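Ticket: width reading jumps on grip, Utitz two finger hand gripper
Status: open
Board: Nirow, stock firmware, then newer firmware (see below)
Where: Symonenko shared workshop, electronics side
Posted to: Skatden help desk, width sensor

Problem

Hand-held gripper, built from the Utitz kit, trigger pulls both fingers in through the linkage. Skatden width sensor on the pivot, Nirow board reads it and writes the log. Want finger opening over time, that's all. Works fine closing on nothing. Closes on something round and stiff, number jumps. Not drift. Jump. Then it sits at the wrong value till I let go, and sometimes comes back and sometimes doesn't.

Fingers fully open = 93 mm between tips, measured with calipers, more than once. Fingers shut = raw 348 on the Nirow readout. That was the calibration I saved the first night. After a few grips on a bottle, shut reads something else. Power cycle doesn't fix it. Re-zero fixes it until next grip.

What I need: is this the sensor, the magnet, or me.

Already tried before opening ticket

- Reseated the connector at both ends. No change.
- Swapped the cable for a shorter one out of the scrap drawer. No change, put the long one back bc the short one pulls when the trigger is all the way in.
- Re-ran calibration per the sheet. Good for a couple of grips then off again.
- Different USB port. Different laptop. Same.
- Newer Nirow firmware. Readout page looks different, fault is the same.
- Turned off smoothing in the Nirow settings. Jump is sharper, so at least smoothing wasn't making it.

Log, first evening

6:50 pm. Set up at the long bench. Zeroed shut, opened, checked with calipers. Good.

7:05. Open and close on air, just squeezing the trigger over and over, 3000 samples. Flat top, flat bottom, nice. Saved that file as the good one.

7:15. Foam block. Good. Foam gives so there isn't much force in it.

7:20. Bottle. Jump on the third grip. Reading says fingers are wider than they can physicaly go, which would be funny if I hadn't told people this was done.

7:30. Bottle again, slow squeeze. No jump. Fast squeeze, jump. Slow then hard at the end, jump. So it's force and not speed? Think so. Fast squeezes are also the hard ones with me.

7:45. Same thing with a jar lid held edgewise. No jump at all, even hard. Lid sits way out at the tips. Bottle sits deep, back near the palm. Wrote that down, didn't know what to do with it yet.

8:00. Laser printer next door kicks on, thought maybe noise. Printer off, still jumps. Not the printer.

8:10. Packed up. Left the ticket half written.

Log, second evening

6:30 pm. Took the cover off. Magnet is in its cup, looks centered, doesn't spin when I push it with a toothpick. Sensor board is held with two screws and one of them was not very tight. Tightened it. Felt great for a minute.

6:40. Re-zero. 348 again, exactly the same as before, so the sensor itself seems to read fine when nothing's loaded.

6:45. Bottle, hard grip. Jump.

6:50. Put the cover back on becuase I kept almost dropping a screw in the linkage.

7:00. Tried the other way around, held the gripper still and had someone else squeeze the bottle against one finger only. Left finger: nothing. Right finger: small jump, every time. OK. So right side.

7:10. Took the pad off the right finger, in case it was thicker and pushing crooked. Same reading without the pad. Pad back on.

7:25. Pushed sideways on the right finger by hand, trigger not touched. Reading moves. It should not move! Fingers are geared together, if one doesn't open then neither does, so where's the number coming from.

7:40. Pushed sideways on the left finger. Reading does not move. Sensor is on the right pivot, so yes, makes sense I guess, the left one could be flopping and I'd never see it.

7:45. Wiggle test with a straightedge across both. Right finger root lifts a hair when loaded. Can feel it, can't measure it. Pivot pin sits in a printed bushing on the right side, the kit ships those, and mine is printed from the Utitz file in whatever filament was on the machine that day. So the pin tips, magnet tips with it, sensor sees a tilted magnet and calls it an angle.

That's the theory as of 7:45.

Log, third evening

6:20 pm. Reprinted the bushing, denser, slower. Press fit was too tight, reamed it by hand with a drill bit. Don't do this, I made it oval. Printed another.

6:55. Second bushing in. Pin snug. Wiggle mostly gone.

7:00. Re-zero. Shut is 348 give or take nothing, same number again. Open 93.

7:05. Bottle, hard grip, 20 times in a row. Fine fine fine then one jump near the end. Smaller than before. Comes back by itself when released.

7:15. Again, 20 more. One jump, same kind.

7:20. Loosened and retightened the trigger return spring anchor, no reason, it was there.

7:30. Hot glued a strip along the sensor board so it can't rock. Again 20. No jump. Again 20. One jump. Hm.

7:40. Noticed the jumps come when my wrist is bent down and the weight of the thing hangs on the cable. Taped the cable to the handle with slack in it. 20 grips, zero jumps. Did it again, zero jumps. Untaped, got one back in the first few.

So maybe two faults on top of each other, bushing for the big one and cable for the little one. Or the cable pulls the sensor board and the board is what's moving. Can't tell those apart from out here.

7:55. Checked the strain relief. The Utitz handle has a slot for a zip tie that I skipped in the build because I thought it was decoration. It isn't. Zip tie in.

8:05. Long run, 3000 samples, bottle in and out the whole time, wrist going every which way. One blip early, then clean. The blip is one sample wide and I'd probably filter it out in a normal log, but I don't like it.

8:20. Left it zeroed overnight, powered off.

Log, fourth evening

6:40 pm. Powered on, didn't re-zero. Shut reads 348. Open 93 by calipers. So it holds overnight now, it never did before.

6:50. Warm-up question, does it wander in the first few minutes. Left it shut on the bench for 20 minutes with the log going. Doesn't wander.

7:15. Back to bottles. Slick ones this time, the glossy kind, they want to squirt out so you end up squeezing harder than you mean to. Worst case for this fault so that's what I'm using from here on. Grip low on the body, both fingers even.

7:25. Still that one-sample blip now and then, always at the moment the fingers first touch. Never in the middle of a hold. Never on release.

7:35. Tried touching the right finger to a metal post first and then to the bottle. Tried static too, shuffled around on the carpet square by the door like a kid. Nothing.

7:45. Swapped in the sensor from my spare kit. Same blip. So not a bad sensor, or two bad ones.

Questions for Skatden

1. How far can the magnet tilt before the reading goes off? Sheet gives the air gap and nothing about tilt.

2. Is a one-sample blip at contact a known thing with the Nirow board? It reads over the long cable, not the short one. I can go back to short if I reroute past the trigger, would rather not.

3. Is there a stiffer mount than the two screw one? If there's a file I'll print it. If it's a bought part say so, I have to put in for parts by the end of the month and we split the order with the others at Symonenko.

4. Should I put a second sensor on the left pivot and average? Feels like overkill. But then I'd at least know when the fingers stop agreeing.

Not asking for a return. Sensor seems ok. The bushing was on me, the zip tie was very much on me.

Other stuff in case it matters

Fingers are the white printed ones with the long slots. Pads are the yellow sheet stuff. Nothing on the linkage but dry lube. Supply is a USB battery bank, also tried wall power, same. Log files are on the shared drive, can attach, there's a lot of them and the names are bad. The one called good is from before I knew anything, the one called good2 is the real one.

Room gets loud and crowded after 8, so best time for a call is before then. Or just write back, I check it at lunch.

Leaving the gripper set up tonight on the bottle test, white one with the red band, gripper straight on it. Will run whatever you want me to run, tell me how many grips and how hard.

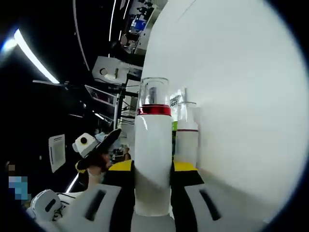

Skatden help desk: Tilt is your big jump, yes, the sensor can't tell a leaning magnet from a turning one, so keep the tighter bushing. For the blip, please try one run with the Nirow sample rate dropped a step and nothing else changed, and send us that file along with good2. If the blip goes away it's the long cable and you'll want the short one rerouted after all. There is a stiffer mount, it's a printable file, we'll add it to this ticket. Hold off on the second sensor until we've seen the logs.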